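Subject: Re: [gelcombe-kitchens] Stakonia glaze, is it worth it?
Date: 7 January 2021

> I'm about ready to replace everything we eat off with the Stakonia
> stuff. The shop in Bresness says it's good for 3,000 dishwasher
> cycles and won't mark from forks. Anyone see a reason not to?

I see a few. Who counted to 3,000? At one load a day that's more than eight years, and the line has only been on sale since June. Maybe they have a machine that does it faster, but then I'd want to know what soap, how hot, and what a "cycle" means to them.

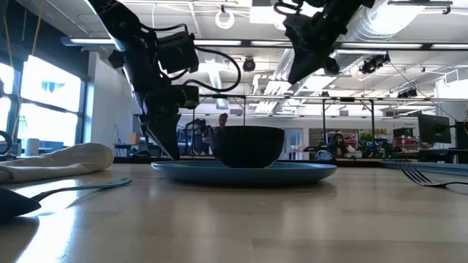
The fork claim bothers me more. Gray marks on a plate are usually metal rubbed off onto the glaze, and a soft paste cleaner takes most of them away. A glaze that never picks them up would have to be very hard or very slick. Stakonia doesn't say which — the leaflet just says "advanced."

I went through this with Yook bowls. Same sort of promise, and the insides were dull after about 50 washes. When I wrote to complain they told me I'd loaded them wrong.

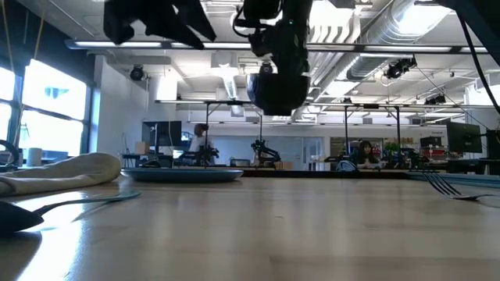 So buy 2 plates, not the full set. Use them hard until June, cut steak on them, put them on the bottom rack. If they still look good I'll take back half of this.

Also ask Bresness whether the guarantee covers marks or only cracks. My bet is cracks.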